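Usthorpe lecturers call off marking boycott after late-night deal

Lecturers at the University of Usthorpe have called off the marking boycott that had left final-year students wondering, for much of May, whether they would have any results to show their families at graduation.

Members of the staff union voted to accept an offer on workload and short-term contracts that was hammered out in the Vorow Building and finally shaken on at a quarter to midnight, by which time, we're told, the vending machine on the second floor had been emptied of everything except the mints. Of the 1101 members who cast a vote, all but 135 were in favour, and marking is to start again straight away.

"I could have hugged everyone in that room, and I think I very nearly did," said Lensa Lemma, who led the talks for the union. "People don't go into teaching to leave essays sitting in a pile. It has been a miserable few weeks for staff and a worse few for the students, and I want to thank every one of them who stopped by the gates with a kind word – or a flask, on the colder mornings."

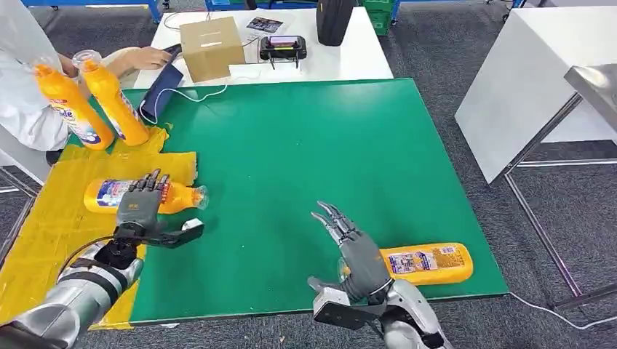 The boycott began after the university said it would not renew a number of teaching contracts until its budget for next year had been settled. Some of the lecturers affected had been on one-year contracts for eight years running, and had grown used to spending each summer without knowing whether to plan their autumn classes or look for other work. Under the new terms, anyone who has taught for more than three years in a row will be offered a permanent post, though in a few small departments that may be a part-time one to begin with.

There is also a new limit on how much marking one person can be given in a term, something the union has been asking for since well before the present vice-chancellor arrived. Quite how the limit will work in subjects with very large first-year classes is still to be sorted out, and both sides have agreed to meet again before the clocks go back.

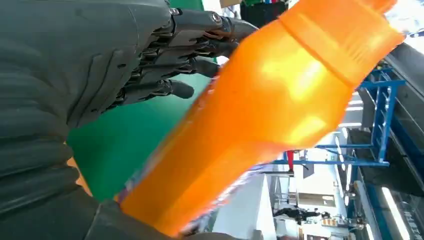 The question most students have been asking is when they will see their marks. The university expects to release results for about 2000 finalists in time for the summer ceremonies, which will go ahead in the Majumder Hall as planned, gowns, brass band and all. Written papers will be dealt with first. Practical subjects never stopped teaching during the boycott, and work carried on in the laboratories as it does in any other term, whether that meant titrations or rock samples, but the reports that go with those sessions have been piling up unmarked along with everything else. Students waiting on a practical report should hear from their department by email, and there is no need to ring the exams office, where the phones have been busy enough already.

Anyone with a job offer or a place on a further course that depends on a final result can ask for a letter confirming that their marks are on the way. The letters are free and can be collected from the student desk in the Grosov Library, which will stay open until seven in the evening while demand lasts.

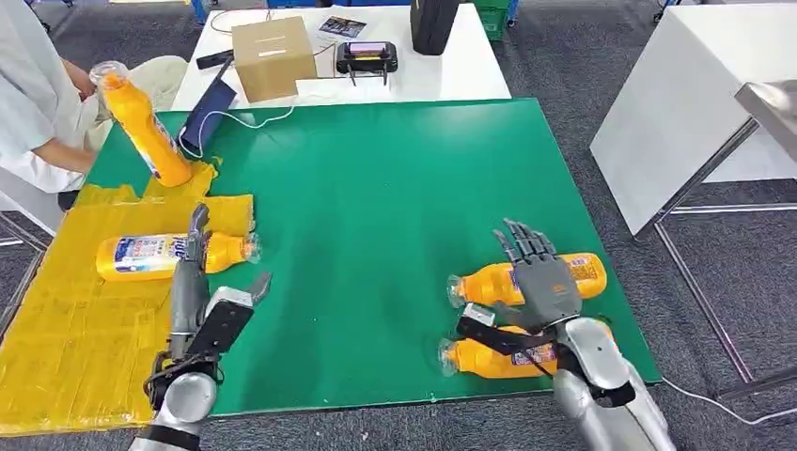
Pay taken from those who joined the boycott was one of the last sticking points. The university had at first meant to hold back half of each day's wages, but has now agreed to return most of the money once the marking is finished, with the remainder going into the student hardship fund. Not everyone was happy with that, and several members spoke against it at the meeting before the vote, warmly but at some length.

Ms Lemma said she understood how they felt and had felt much the same herself a week ago. She was planning to sleep in the following morning, she added, and then to make a start on her own share of the marking, a stack of second-year history essays that has been sitting on her kitchen table beside the toaster since Easter.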